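Course materials > Retail Banking Operations > Handouts

Unit 3: Deposit Accounts, Funds Availability and Reconciliation

Drirnau Community Bank Training Program
Revised 9 March 2023

Purpose of this unit

Unit 2 covered how an account is opened and how the customer is identified. This unit follows the account after opening: how deposits are posted, when the money can be used, how interest is worked out, and how the bank and the customer each check that their records agree. Read it with the worksheet packet. The fee schedule used in the exercises is the one for the Muswood branch, which differs from the main office in its wire cutoff and its coin handling charge.

3.1 Ledger balance and available balance

A deposit account carries two balances. The ledger balance is the total of all posted items. The available balance is the part of the ledger balance that the customer may withdraw or spend, less any pending card authorizations. The two are equal only when there are no holds and no pending items.

Most customer complaints about balances come from confusion between these terms. When answering a question at the counter or by phone, state which balance is being read out. Do not use "your balance" alone.

A hold does not remove money from the ledger balance. It lowers the available balance until the hold expires or is released. A pending card authorization works in a similar way, but it is placed by the merchant's request and may be for a different amount than the final charge. Fuel pumps and hotels are the usual cases.

3.2 Order of posting

Items are posted in a batch at the end of the business day. In the course model, the order is as follows:

Credits first, including cash, checks and incoming transfers.
Bank corrections and reversals.
Cash withdrawals and teller debits.
Card transactions, in the order authorized.
Checks, by serial number.
Fees.

Real institutions use different orders, and the order must match the account agreement. Posting order affects the number of items that overdraw an account even when the closing balance is the same. Worksheet B asks you to post one set of items in two orders and compare the fees.

3.3 Holds on deposited checks

A check is a request for payment drawn on another account. The bank that takes the deposit does not know at that time whether the check will be paid. Holds exist to limit the loss if it is returned.

The reasons for extending a hold are limited. A teller may not extend a hold on general suspicion. The reason must be one of those listed in the policy, it must be recorded, and the customer must be given written notice. Typical reasons are a large deposit, a redeposited item, repeated overdrafts and a new account.

Notice is given at the counter when the deposit is made in person. If the decision to hold is made later, notice is mailed. A notice states the amount held and the day on which it becomes available. Both are required. A notice that gives only the amount is defective and must be reissued.

3.4 Interest accrual

The course uses the daily balance method. The daily rate is the annual rate divided by 365, and it is applied to the collected balance each day. Interest accrues daily and is credited at the end of the statement cycle.
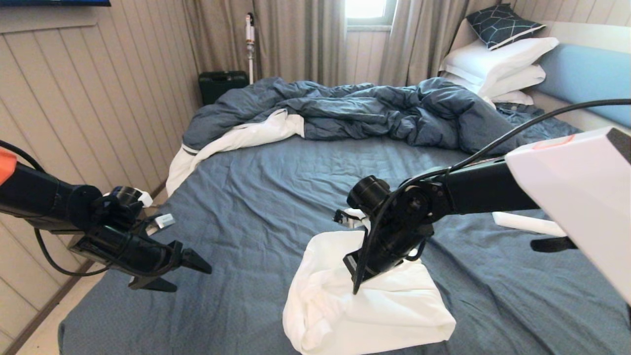 Bed with slate-blue fitted sheet and duvet.

Two points cause errors in the exercises. First, the interest rate and the annual percentage yield are different figures. The rate is applied to the balance. The yield includes the effect of compounding over a year and is the figure used in advertising and disclosures. Second, rounding is done when interest is credited and never on the daily accrual. Carry the accrual to at least five decimal places until the last day of the cycle.

If an account is closed before interest is credited, the account agreement decides whether accrued interest is paid. Check the agreement for the product in question. In the course products, savings accounts pay it and the holiday club account does not.

3.5 Reconciliation, customer side

The Chien Supply account is used for the reconciliation exercise. The statement for May shows an ending balance of $2,702. The customer's own register shows a different figure. The steps are:

Start with the ending balance on the statement.
Add deposits in the register that are not on the statement.
Subtract checks and debits in the register that are not on the statement.
Compare the result with the register balance, after entering in the register any fees and interest that appear only on the statement.

In the exercise there is one outstanding check for $700 and no deposit in transit. The adjusted bank balance is therefore $2,002. If your adjusted register balance does not match, look first for the service charge, then for an item entered twice. A difference that divides evenly by nine often points to two digits that have been switched. It is a hint only, and other errors can produce the same result.

3.6 Reconciliation, bank side

The bank reconciles its own accounts with its correspondent and with each clearing channel. The principle is the same as above, but the volume is larger and open items are tracked by age. Every open item has an owner, a date opened and a short note on cause. Items are not netted against each other to clear the list, even when the amounts match.

The person who posts entries to an account may not be the person who reconciles it. At a small branch this may require sending the work to another office. Jandden, the practice system used in the lab, enforces the rule by login, so work in pairs and do not share passwords.

3.7 Terms to know

Collected balance: ledger balance less checks still in the process of collection.
Return item: a check or electronic debit sent back unpaid.
Stop payment: a customer's order not to pay a specific item.
Deposit in transit: a deposit in the customer's records that the bank has not yet posted.
Correspondent: a bank that holds deposits and provides services for another bank.
Dormant account: an account with no customer activity for the period set by policy or law.

Assignment

Complete Worksheets A and B before the next session. Show the daily accrual for each day of the cycle, including days with no activity. For the Chien Supply exercise, hand in the adjusted register as well as the reconciliation form. Work without the register will be returned unmarked.

Reading for Unit 4: the section on overdraft services and customer consent, and the sample disclosure at the back of the packet.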